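# 假花收纳与插花小记

我家的假花多到什么程度呢?去年搬家的时候,光是花就装了三个大纸箱,搬家师傅还问我是不是开婚庆公司的。不是的,我就是喜欢!真花我也买,可是家里朝北,夏天又闷,一束花撑不过几天,看着它一天天低头,心里怪不好受的。后来干脆以仿真花为主,换季的时候翻出来洗一洗、掰一掰、重新插一遍,跟过年大扫除似的,又累又开心。

这一页是今年换季整理的记录,从五月初开始弄,断断续续,想到哪儿写到哪儿。图不多,话多(我自己知道)。有几位朋友私信问我绣球怎么配、叶子掉了怎么办、假花到底能不能水洗,我就一起写在这儿了,省得每个人回一遍。

## 先说说这次都理了些什么

主角是绣球和玫瑰。绣球我偏爱浅蓝色的,就是那种有点灰、有点旧、像洗过很多次的棉布的蓝,不抢眼,放哪儿都行。玫瑰只留深红的。以前我还有粉的、橘的、香槟色的,一个颜色单看都好看,插在一起就像喜糖盒子,去年狠心送掉一批,给了楼下开奶茶店的姑娘,她拿去装饰收银台,效果比在我家好多了。

还有散叶子。别小看散叶子!买来的假花,枝上的叶子十有八九是套上去的,拔下来再套回去都没问题,所以每次整理完都会多出一堆小叶枝。我专门留着,插瓶的时候哪里空补哪里,比买新的配草划算多了。

花材来路很杂。一部分是在 Gakgate 买的,他家绣球花瓣薄,边缘不会硬邦邦地翘起来;一部分是从 Vullov 清仓时抢的,便宜是便宜,花头要自己整理半天。这次算下来,新添的加上花瓶,一共花了183块,我觉得很克制了(我先生不这么觉得)。

## 摊开来看

整理的第一步永远是摊开。别在箱子里翻,越翻越乱,枝子还会互相勾住,一拽就掉花瓣。找一张够大的桌子,最好是白的,颜色差别一眼就看得出来。我以前在木地板上铺,深红玫瑰和地板混在一起,看谁都像旧的,结果误扔过一枝好的,到现在还心疼。

摊的时候我习惯花头朝一个方向,枝子朝自己,这样一伸手就能拿到杆,不用去捏花瓣。绣球尤其要注意,花头是一大团小花拼起来的,捏一次塌一次。
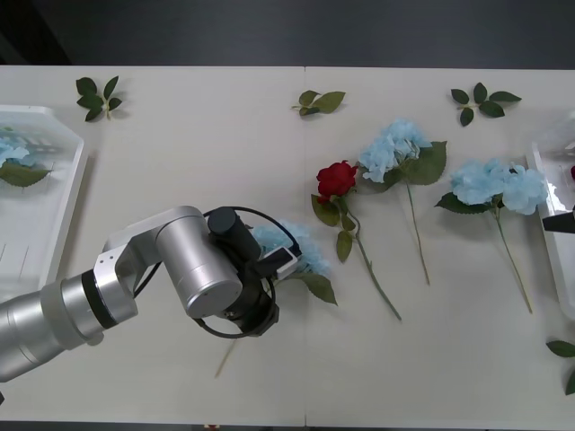

红玫瑰夹在浅蓝绣球中间,还没进瓶就已经很好看了!最右边那枝绣球花头比较宽,分成两团,我喜欢这种不那么圆的,插在瓶口一侧特别自然。散叶子和白色托盘也都在桌上。

## 洗还是不洗

问得最多的就是这个。我的做法是看材料,看不出来就先试一片叶子。塑料叶子随便洗,温水里晃一晃,灰就下来了。布面的花要小心,深红色的尤其容易掉色,我有一年把红玫瑰和浅蓝绣球泡在同一个盆里,捞出来绣球变成了淡紫色……后来那枝淡紫的被我婆婆看中拿走了,也算有个好归宿。

所以现在红的单独洗,而且只用湿布擦,不泡。绣球呢,先拿吹风机开冷风,对着花头从上往下吹一遍,灰会飞出来不少,记得去阳台吹,别问我为什么知道。吹完还觉得暗,再喷一点点水,倒挂着晾。倒挂很要紧,正着晾水会流到花心里,干了以后花瓣一簇一簇粘在一起,要用手一片一片搓开,搓到怀疑人生。

晾的时间看天气。五月这阵子潮,我会多挂一晚,摸着花托的地方完全干了才收。要是急着收进袋子,闷出味道来,下次打开就是一股旧抹布味,还得从头洗。

## 掰形状

新买的假花从包装里拿出来都是扁的,叶子贴着杆,花头被压得一边高一边低,直接插进瓶里会很“假”。我每枝都会掰一遍,顺序是先叶子后花头。叶子从根部往外轻轻拉开,再用拇指在叶面上顺着叶脉捋一下,让它稍微弯下去一点。真叶子很少有平平展展朝天的,弯一点就活了。

绣球的花头我用“抖”的。捏住杆,花头朝下,轻轻抖几下,再翻过来用指尖把边缘的小花往外拨。不用追求圆,真绣球也不圆。玫瑰要温柔一点,外圈花瓣往外翻,中间的别动,动了就散了,再也拢不回去。

杆子里如果有铁丝就更好办了,可以弯出弧度。我一般在离花头一个手掌远的地方弯一下,只弯一个地方。弯多了像蚯蚓。

## 我的几种配法

**一红配三蓝。** 最常用的一种。绣球体积大,三枝就能把瓶口撑满,玫瑰从缝里探出来,要比绣球高一点点。千万别放正中间,放中间像插了一根蜡烛,往左或者往右偏一点就舒服了。

**单枝绣球。** 细口瓶,一枝就够,叶子留两片。放床头或者洗手台,早上迷迷糊糊看到一团浅蓝,心情会好。

**只有叶子。** 把拔下来的散叶枝全塞进一个矮玻璃杯里,放在厨房窗台上。夏天看着凉快,客人来了常以为是真的,还有人帮我浇过水(谢谢,真的谢谢)。

**平放。** 不插瓶,直接把一枝玫瑰横放在托盘里,旁边搭两片叶子,当餐桌中间的摆设。吃饭时端走,吃完端回来,省事得很。

## 关于花瓶

我只有一个比较贵的花瓶,是在 Lordale 的小店里看到的,灰白色,瓶口往外翻,当时在店里转了好几圈才下手。贵归贵,它瓶身重,插三枝绣球也不会翻。假花枝子比真花沉,瓶里又没有水压着,轻的瓶子特别容易倒,我之前打碎过两个玻璃的。

如果手头只有轻瓶子,可以在里面放点东西压底。我放过小石子、旧硬币、没拆封的一袋大米。大米最好用,枝子插进去还能固定角度!就是要记得它在里面,时间久了会长虫。后来改用猫砂(没用过的!),干净又便宜。

枝子太长也别急着剪。先量一下,插进去比一比,实在长了就把底下那段折上来,藏在瓶里看不见。剪断容易,接回去难。我有一枝绣球就是剪得太狠,从此只能平放,成了托盘专用花。

## 收起来的那些

不在瓶里的都要收好。我用长纸箱,90厘米那种,枝子能整根平躺进去。花头一层朝左,一层朝右,错开放,中间垫一张薄棉纸,这样不会互相压。玫瑰另外装,理由前面说过了,怕染色。

散叶子装在两个白色塑料托盘里,浅浅的,一眼看得见有什么。以前装袋子里,每次找一片大叶子都要把整袋倒出来,倒完又懒得收,桌上能乱一个星期。换成托盘以后好多了,用完直接叠起来塞进柜子。

箱子外面我会贴张纸条,写上颜色和大概有什么花。字不用好看,能认得就行。Effie Leckie 看到我的纸条笑了半天,因为有一张写的是“蓝色胖的”。可是我一看就知道是哪几枝嘛!

## 几个常被问到的小事

叶子总掉怎么办?套口松了的话,在杆上缠一小圈绿色胶带再套,稳稳的。胶水我不推荐,粘上以后下次就没法换位置了。

晒太阳会褪色吗?会。浅蓝的褪得最快,放窗边一个夏天就发白。我每个月会把窗边的和书架上的对调一下,让它们轮流晒。

假花有塑料味怎么办?拆开在通风的地方晾几天,别喷香水盖,两种味道混在一起更难闻,我试过。

一次买多少合适?我会说少买。一种颜色三枝起步,先插一瓶看看,喜欢再添。一开始我一口气下单,到货才发现蓝和蓝之间差得远呢,有的偏绿,有的偏紫,摆在一起怎么看怎么别扭。屏幕上的颜色真的不能全信。

写到这里,餐桌那瓶还没插完,一红三蓝总觉得左边空了一块,我再去翻两片大叶子来补。下回想试试把绣球扎成门上挂的花环,底圈已经买好了,藤条的,等弄好了再放上来。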